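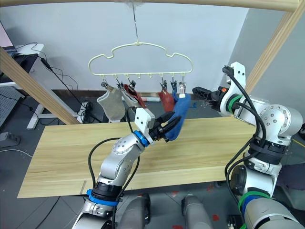

Sechs Klammern und ein Haken

Im Dezember wird in unserem Haus wieder über Wäsche gestritten. Am Brett neben den Briefkästen hängt ein Blatt der Verwaltung Fedelik, auf dem steht, dass in den Wohnungen keine Wäsche mehr auf Ständern getrocknet werden soll. Für alles Nasse gebe es den Trockner im Keller. Unterschrieben ist das Blatt nicht, aber jeder weiß, dass es nach dem Wasserfleck im dritten Stock aufgehängt wurde.

Ich halte die Regel für falsch. Große Wäsche gehört tatsächlich nicht ins Wohnzimmer, da hat Fedelik recht. Bettbezüge und Handtücher geben viel Wasser ab, und wer im Winter die Fenster zulässt, bekommt schwarze Ecken. Der größte Teil dessen, was bei mir trocknet, ist aber klein: Socken, Lappen, Waschhandschuhe, ein Küchentuch. Dafür braucht man keinen Ständer und erst recht keine Maschine. Eine Hängevorrichtung mit Klammern genügt, so ein Kunststoffbügel, den man irgendwo einhakt. Es gibt sie rund, eckig und auch in Wolkenform, was ich albern fand, bis ich merkte, dass die Form für den Gebrauch völlig gleichgültig ist. Wichtig ist die untere Leiste und dass die Klammern etwas taugen.

Mein erster Bügel kam von Skusell und hielt zwei Winter. Gebrochen ist der Haken, die Klammern gingen bis zuletzt. Der Nachfolger hat Klammern, die sich einzeln aushängen lassen. Das ist der eigentliche Fortschritt. Bei den festen Modellen ist der ganze Bügel verloren, sobald zwei oder drei Federn ausleiern. Bei den anderen hängt man eine neue Klammer ein und schiebt die übrigen dorthin, wo man sie braucht. Ein Tuch nimmt zwei Klammern, ein kleiner Lappen kommt mit einer aus. Ein paar Haken dürfen leer bleiben. Luft zwischen den Stücken nützt mehr als eine achte oder neunte Socke.

Bianka Vörös aus dem Erdgeschoss sieht das anders. Sie hängt alles dicht an dicht und dreht den Bügel mittags einmal um. Dann ist bei ihr auch alles bis abends trocken, das muss ich zugeben, aber sie hat die Heizung darunter. Bei mir hängt der Bügel im Flur, wo nichts heizt, und dort zählt der Abstand. Außerdem verrutscht das Gewicht: Wer links die dicken Socken und rechts nur ein Mikrofasertuch hat, bekommt einen schiefen Bügel, und die schwere Seite schleift irgendwann an der Wand.

Was mich an der Diskussion im Haus stört, ist der Ton, als sei Wäscheaufhängen eine Zumutung aus früheren Zeiten. Ferenc Virág sagte auf der letzten Versammlung, er habe für so etwas keine Zeit. Ich habe einmal auf die Uhr gesehen: Für einen Bügel voll brauche ich 2 Minuten, das Abnehmen geht schneller. Der Weg in den Keller und zurück dauert länger, und meistens ist der Trockner dann belegt. Auf dem Zähler im Waschkeller standen Anfang des Monats 1356 Kilowattstunden. Wie viel davon auf einzelne Sockenpaare entfällt, lässt sich nicht sagen, aber ich habe mehr als einmal gesehen, dass die Trommel für vier Teile lief.

Dazu kommt der Verschleiß. Was im Flusensieb liegt, war vorher Stoff. Rote und blaue Putztücher verlieren in der Maschine nach meiner Erfahrung schnell ihren Griff und schmieren danach nur noch. Am Bügel aufgehängt halten sie deutlich länger. Man sollte sie an einer Ecke oder an der Kante fassen, nie in der Mitte, und den Stoff nach dem Klammern kurz nach unten ziehen. Dann trocknet er glatt und lässt sich ohne weitere Arbeit falten.

Mein Vorschlag an Fedelik wäre also einfach. Ständer mit großer Wäsche bleiben aus den Wohnungen, Klammerbügel mit Kleinkram bleiben erlaubt, gelüftet wird morgens und abends. Ritva Hämäläinen hat das schon auf einen Zettel geschrieben und unter den Aushang gehängt. Bis gestern hatten elf Parteien unterschrieben.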